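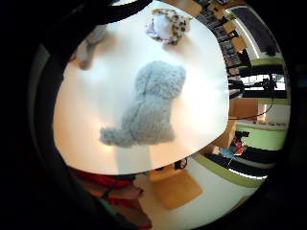 Participants wanted: hand-held gripper comparison, Ultevby

Gresmont is looking for 16 adults to help us compare 2 hand-held grippers, the Chiba and the Disix. Both have a camera mounted above the fingers. We want to know which one people find easier to use with soft objects, and which gives recordings our arm controller can learn from.

What you will do
You will sit or stand at a table and use each gripper to pick up, turn and put down soft toys and pieces of cloth. Each task is repeated several times with both tools. Between blocks you fill in a short form on grip, weight and tiredness in the hand. A session lasts 2 hours with a break.

Who can take part
You should be 18 or over and able to hold a tool in one hand for up to 5 minutes at a time. Left-handed people are especially welcome. No experience with robots is needed. Please do not apply if you have had a wrist or hand injury since January.

Payment
£50 per session, paid by bank transfer. Travel within Ultevby is refunded on production of a ticket.

Recordings
The cameras record the table and may pick up your hands, clothing and the room. You will be asked to sign a consent form before starting and may withdraw at any point.

To apply, write to Grigoris Moschos at the Gresmont front desk, stating which hand you use and when you are free. Closing date: August 30, 2022.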